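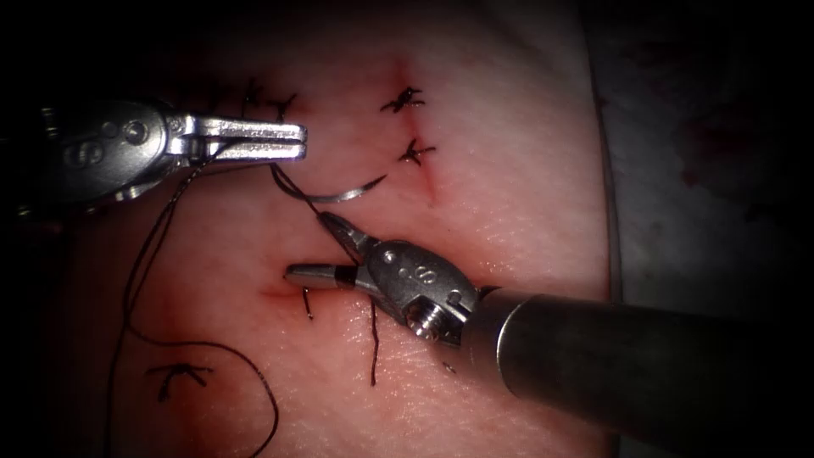
Monday, June 8, 2020

Suturing pad runs, second block. Yasuo on the console for demos, me on logging and resets.

Carried on with the imitation policy from May. Same network, same action space (relative motions of each tool tip, plus jaw angle), but with the new demos added to the training set. That brings us to 665 demos in total, split across needle pickup, handover and knot tying. Training finished overnight on the Grerkau machine without any trouble.

Ran the handover piece on its own this morning, 27 trials on the pink pad. The policy starts with the needle held by one tool and has to get it across to the other at an angle that would let you drive the next bite. 20 good, 7 failed. Of the failures, most were the receiving jaws closing short of the needle. The rest were regrasps that never settled – the tool opens, backs off, comes in again at nearly the same spot and repeats until I hit stop.

The needle is a hard thing for the model to see when it lies close to the jaws. Everything there is silver and shiny, and there is a bright highlight along the flat jaws. Tried turning the light down for the last few trials. The jaws looked better but the edges of the pad went darker than they already are, so I put it back. Would sooner fix this with colour and brightness augmentation in training than keep fiddling with the lamp.

Loose thread is the other problem. With a long tail the loop drifts over finished stitches, and the spiky trimmed ends are dark like the thread, so the thread tracker jumps from one to the other. Lesego thinks we should drop the tracker as an input altogether and let the policy work from the images. I'm inclined to agree but want one clean comparison first.

Demos: Yasuo recorded 75 more in the afternoon, all knot tying. He is trimming tails shorter now. Not yet labelled.

Wrist calibration redone at lunch with the Careo routine. Offset on the right tool was larger than I'd like. Check again before the next block and write the value on the sheet this time.

To do:
Retrain with augmentation, no other changes
Same run with tracker input removed
Fresh pad, this one is getting cut up around the incisions
Ask Lesego where the spare needles went
Send failure clips to Đorđević before the group call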